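Gistden media planner review: good on reach, weaker on reporting

Nov 7, 2023

We moved our planning and buying over to Gistden in the spring, after four years on Norkov. The agency is small and most of our clients are regional, with a mix of radio, outdoor and a bit of video on demand. I have now run 28 campaigns through it, which is enough to say where it helps and where it doesn't.

Setting up is quick. You import your rate cards as a spreadsheet, map the columns once, and the tool remembers them. It did trip over two-part discounts, where a station gives one rate for volume and another for early booking, and I had to enter those by hand. Support answered the same day and told me it was a known fault. It still is.

The planning screen is the best part. Budget sits on the left, channels on the right, and the reach curve redraws as you shift money between them. Clients like watching this in a meeting. On a drinks campaign for Etico I moved a tenth of the spend from radio to roadside posters and could show the effect on frequency straight away. Norkov makes you save the plan and run it again each time. 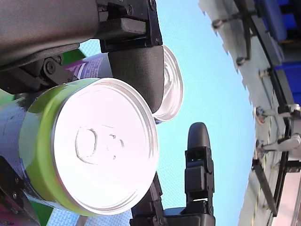
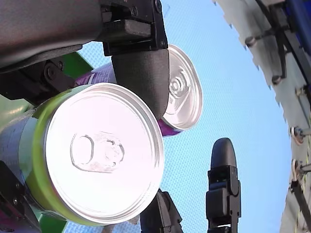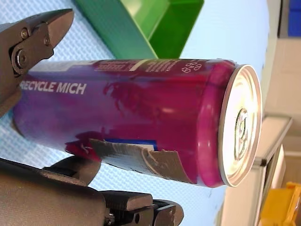 Drinks cans, close up.

Reporting is less good. The standard report runs to nine pages and you can't remove sections, only hide them, and hidden sections leave blank pages in the PDF. Colours can be changed but fonts can't. I export the figures and build my own slides, as I did before.

Reconciling invoices works well if the media owner sends them in the right format. Tsikata, who handle most of our poster bookings, do. Several of the smaller radio groups don't, and those still have to be keyed in.

On price, we pay £3790 a year for three seats, plus £89 a month for the outdoor audience data. Our last Norkov renewal quote was £3905 with the outdoor data included, so Gistden costs us more overall. The time saved on planning covers the difference for us. An agency that buys only one or two channels may not find the same.

There is no mobile app. The site opens on a phone but the reach curve doesn't display properly, and approving a booking takes a lot of scrolling.

Contracts run for twelve months and ours was set to renew automatically, so check that box before you sign. A new report builder is promised for December. I'll update this review once I've used it.

Planning: 5 out of 5
Reporting: 2 out of 5
Invoices: 4 out of 5
Value: 3 out of 5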